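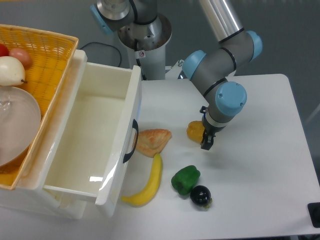
4. Roasting vegetables in the Sendik countertop oven

1. Slide the rack into the middle slot and close the door.
2. Turn the dial to Roast and let the oven preheat for 5 minutes.
3. Cut peppers in half and remove the stem and seeds.

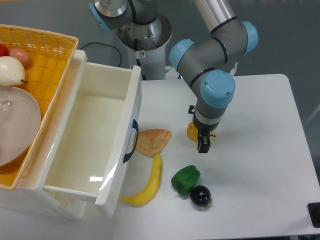 4. Place the halves skin side up on the tray — do not overlap them.
5. Roast for 14 minutes. Large peppers may need longer.

Note: The oven draws 950 watts. Do not use an extension cord.
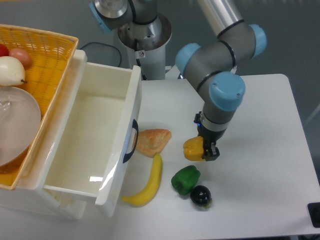
6. Turn the dial to Off and take out the tray with oven mitts.

Caution: The glass door stays hot after shutoff. Wait 12 minutes before wiping it.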